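Support > Tables > Nedmont 561 > Setting up and levelling

August
By Ojārs Siliņa

4. Setting up the Nedmont 561

This section covers standing the table up, levelling it and looking after the top in the first weeks. It assumes that the legs and rails have already been bolted together as shown in section 3 and that the top is still face down on its packing sheet.

Before you start

You will need two people, the hex key from the fittings bag, a spirit level, a soft cloth and the felt pads. Keep the packing sheet until the table is in its final place.

CAUTION: The top is heavy and its corners mark easily. Never stand the table on one corner or on two legs, even for a moment while you change grip.

4.1 Turning the table over

1. Check that every leg bolt is finger tight. Do not use the hex key yet.

2. Clear a space beside the table as wide as the table itself. Take off rings, watches and belts with large buckles.

3. Stand one at each short end. Take hold of the side rail, not the leg.

4. Lift together to knee height, turn the table on to its long edge and rest that edge on the folded packing sheet.

5. Change your grip so that one hand is on the rail and the other on the edge of the top. Lift again and lower the table on to all four feet at once.

NOTE: If there is a step or a doorway on the way to the room, carry the table through on its long edge and turn it upright on the other side.

4.2 Choosing where it goes

6. Leave at least 60 cm free on any side where people will sit or stand. The long front edge should face into the room.

7. Keep the top out of strong direct sun. The white finish is matte and will not show glare, but it can yellow unevenly if a mat or tray is left in one place on the sunny side.

8. Keep the table 30 cm or more from a radiator.

4.3 Levelling

9. Place the spirit level in the middle of the top, first along the long side and then across.

10. Find the low corner. Turn the foot on that leg anticlockwise, half a turn at a time, until the bubble is centred. The feet have a short thread, and should not be wound out further than the red ring.

11. Press down on each corner in turn. If the table rocks, adjust the foot diagonally opposite the corner you are pressing.

12. Now tighten the leg bolts with the hex key, working from corner to corner across the table. Stop when the bolt is firm. Overtightening will crush the insert.

13. Check the level again. Tightening can pull a leg in slightly.

CAUTION: On tiled floors, do not leave a foot sitting on a grout line. Shift the whole table a little until each foot is fully on a tile. Fit the felt pads after this, never before.

4.4 First clean

14. Wipe the top with a cloth wrung out in warm water. A drop of washing-up liquid is enough for any film left by the packing.

15. Dry with a second cloth. Go along the front edge as well, where dust from the packing sheet collects.

NOTE: Do not use cream cleaner, melamine sponges or polish. Polish leaves shiny patches on a matte finish and these cannot be removed. Pencil comes off with an ordinary white rubber. For ballpoint, see section 6.

4.5 Putting things on the table

16. Wait until the next day before loading the table fully.

17. Ornaments, model figures, lamps and anything else with a hard base should have a felt dot underneath. Lift them to move them. Dragging even a small item can leave a grey line on the finish.

18. Clamp-on lamps may be used on the long edges only, with a pad on both jaws.

4.6 After the first month

Check the leg bolts again, and after that every 2 months if the table is moved often. If a bolt keeps working loose, take it out and look at the washer. It should be flat side down. Spare washers and feet are sold through Boström; quote the number 561 and the colour of the legs when ordering.

Comments (3)

Waveo
Step 5 could do with a drawing. We had the rail and the leg mixed up and had to put it down and start again. Fine once it was upright.

Fliltness
Is the felt dot really needed for light things? I have a row of painted figures on mine and they have never left a mark, but I do pick them up. Also my fittings bag only had three pads in it. Boström posted the missing one.

T. in the annexe
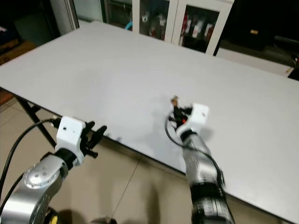

Levelling took us far longer than putting the legs on, and I would tell anyone with an uneven floor to set aside a whole evening. Ours are beige tiles and the grout lines run at a slant to the table, so the caution under 4.3 was the useful bit for me. We have the black metal legs with the white top. To Fliltness, I do put a dot under the small dark figure with the light head, after a scratch from a different one, and the dots cost next to nothing. The shadow under the front edge is quite dark when the lamp is on, so I do step 15 by feel with a cloth. Does anyone know if the feet come with a longer thread? I am right on the red ring at one corner.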